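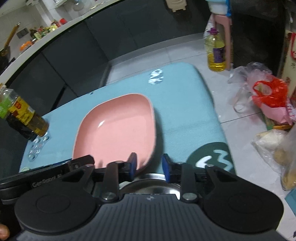
Slide 1: pink tray, blue table. Leave up while people find seats.

Opening
Good morning. My name is Ashley Gosling and I've been asked to talk about why people in shared offices stop eating lunch together. I was given 20 minutes, and Malcolm Whiteley has asked me to leave time for questions, so I'll talk fast and he'll hold up a card.

(Wait for Malcolm to wave. He will wave.)

Slide 2: The Rilen building
I worked at Rilen for nine years. When I started, lunch was at noon, and you could tell the time by the smell of soup. When I left, lunch was a granola bar eaten over a keyboard during a call with the camera off. We never had a meeting to decide this, and we had meetings to decide everything else, including the font on the parking signs.

Slide 3: What changed
Go slowly, this is the main part.
First the calendar software. Once anyone could see a blank hour, the blank hour was gone. The noon meeting used to be a mild insult. Then it became "the only slot that works for everybody," meaning everybody had been planning to eat.
Then the move to two floors. People will walk down one flight of stairs for a birthday cake. They won't do it to sit next to Accounts.
Mention the microwave line. Pause for people who remember microwave lines.

Slide 4: The Pilkington survey
We called it Pilkington after the conference room where we wrote it. It went to 300 people and had one open question: "Tell us about lunch." The longest answer ran to 2,818 words and was mainly about a stolen yogurt. I've read it twice. I still think it was the manager.
The shorter answers were sadder. Read out two of them: "I don't know who I'd sit with." "I eat in my car, it's fine."
Don't rush to the next slide after the car one.

Slide 5: Things we tried
Free pizza. Attendance was excellent and lasted as long as the pizza did. People took two slices and went back upstairs.
Assigned seating. Please don't.
A blocked hour on the calendar, called Plarnitz so that it wouldn't look like lunch. This worked pretty well until someone from the Zinport project booked a review of Plarnitz at noon.

Slide 6: What stuck
One long table. We got rid of the little round ones, where joining a stranger feels like a marriage proposal. At a long table you can sit near people without sitting with them, and by the second month they were passing the hot sauce.
Also, the department head has to eat there. If the boss eats at her desk, so does everyone who wants her job.
(If short on time, skip the hot sauce story — it needs the voices.)

Questions
Somebody will ask about remote staff. Answer: I don't have a good one. We tried lunch on video and it was eight people chewing.
Somebody will ask about the yogurt. Strawberry.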